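Phage notebook, Woldemariam teaching lab
March, started 9:40 a.m.
Pludside soil samples, second go at the plaque assay

Picking up where I left off. The first round with the Pludside soil was a washout in the plainest sense: the lawns came up so patchy that I could have talked myself into seeing plaques anywhere I liked. I spent a good part of last week being cross with the soil, which was unfair to the soil. When I went back over the plates in better light, the negative control was just as moth-eaten as the rest. Any clearing on a plate like that tells you nothing at all about phage, and I should have looked at the control first. I know this, I teach this, and I still went straight to the exciting plates like a kid going for the frosting.

So the whole business today is to get a decent lawn, and if a phage turns up on it, lovely.

What I think went wrong, with the reasons I half believe:

The top agar was too cool by the time it hit the plates. I could see the little ridges where it had started to set on the way out of the tube. I had the tubes in the small water bath by the door, and that bath drifts down whenever somebody holds the lid open to have a conversation (me, mostly). Today I used the big bath on the back bench and took tubes out one at a time. It feels slow and it makes you walk more, but the overlays went on smooth as cream and I got all the way to the rim on every plate.

The culture may have been old. It was an overnight of the Arthrobacter that had then sat in the fridge over a long weekend, and I used it because it was there and it looked cloudy enough. Fresh culture today, started yesterday afternoon, well aerated, nice and turbid with no clumps when I swirled it against the window. I streaked it for purity as well, and will look at that tomorrow.

Calcium. I wrote "CaCl2 added" in the last entry but did not write down when, and now I can't swear it went into the top agar and the buffer both. Today it went into both, and I ticked each bottle with the green marker as I did it. If you find a bottle of phage buffer in the cold room with no green tick on it, please don't use it for anything that matters.
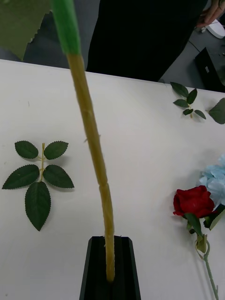 Artificial stem upright in the black stand.

On to the samples themselves. I have the compost from behind the Pludside greenhouse, dark and crumbly and with a smell that follows you home, and the dry sandy stuff from the path by the Treton lot, which I frankly expect nothing from. I like to carry one sample I expect nothing from. It keeps me from getting too attached to the other one.

Direct isolation: soil into a tube, liquid medium on top, shaken, left to settle, spun, and the top liquid passed through the 0.22 filter. The compost clogged the first filter almost at once. I had pushed it too hard, and the filter popped off the syringe and I lost a bit of liquid on the bench (wiped up with bleach, ten-minute contact time, gloves changed). Second time around I spun it longer and drew only from the top, and it went through with a steady thumb and no drama. Colleagues who are impatient with compost, take heed: spin it again. It's quicker than cleaning the bench.

Filtrate mixed with culture, left alone to let anything in there attach, then top agar in, swirl, pour. I poured 3 plates from the compost, 2 from the sandy path and 2 controls, one of those with buffer and cells only and the other with just the top agar and no cells at all. I was tempted to skip the no-cell plate to save agar. I'm glad I didn't, and you'll see why further down.

Plates stayed right side up until the overlay was properly firm, then were inverted into the Grerirley incubator on the middle shelf. The Grerirley runs a touch warm at the top, as everyone who has used it knows, and Arthrobacter doesn't thank you for extra heat. The label on the door still says otherwise. I have put a new sticky note over it.

Afternoon, while waiting

I started the enriched isolation in parallel, on the theory that if the direct plates are blank I will be sorry tomorrow that I didn't. Same filtrate, plus medium, plus a splash of fresh culture, in the baffled flask on the shaker. For anyone new reading over my shoulder: enrichment gives a rare phage a chance to grow up to numbers you can find, and the price is that you lose any honest sense of how common it was in the soil. It also favors whatever grows fastest in the flask. I would much prefer to have a direct isolate. I'm keeping both going and will try not to play favorites.

Also made more phage buffer, autoclaved, calcium added after cooling. Green tick.

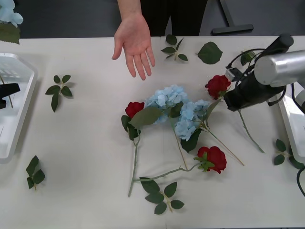 Pale blue hydrangeas, middle of the table.

Next morning, coffee in hand (out in the hall, before anyone writes me a note)

Lawns! Real ones, even and creamy, edge to edge. I looked at the buffer control first this time and made myself look at it slowly, and there was not a hole in it. Whatever else happens, the main thing I wanted from this round is in the book.

The no-cell plate has one small round colony growing near the rim. It's yellowish and shiny, and it does not look like our Arthrobacter to me. My guess is that it dropped in while I was pouring, given how close I was standing to the air vent, and I'm going to pour nearer the flame next time. I can't rule out the top agar bottle, though, so that bottle is retired. I picked the colony onto a fresh plate out of pure nosiness.

Sandy path: blank lawns, as predicted, and I take no pleasure in being right.

Compost: plaques! On the best plate I counted roughly 80, by holding it up to the lamp and dotting the back with the marker, and I lost my place once and had to begin again. Mostly they are small and clear with crisp edges. Mixed in are some larger ones with a hazy ring, and those could be a different phage, or the same phage that got an earlier start, or a temperate one where survivors are growing back in the middle. I don't want to guess on the strength of one plate. The other compost plates look much like it, though one has a smear where a drop of condensation ran across the overlay, and I'm not going to count that one.

I picked one clear plaque and one hazy one, well apart from their neighbors, each stabbed with a fresh tip and rinsed into its own tube of buffer. They are in the door rack of the cold room, labeled PLUD-c and PLUD-h. Please leave them where they are. They're tiny and precious and look exactly like empty tubes.

Enrichment flask is cloudy with a bit of stringy debris. Spun and filtered, and stored with the others. I'll spot it onto a lawn alongside the picks so I can see whether it holds the same sort of thing.

To do

Serial dilutions of PLUD-c and PLUD-h, then plate for a first round of purification. Keep picking until every plaque on a plate looks like its siblings, however dull that gets.
Read the purity streak of the host.
Look at the yellow colony.
New top agar, small bottles this time, so that one bad one doesn't take the lot with it.
Order filters. We are down to the last sleeve and the compost eats them.
Ask whether Treton will let us take a sample from the wet ditch on the far side of the lot – it has leaf litter in it and looks far more promising than the path ever did.
Move the small water bath away from the door.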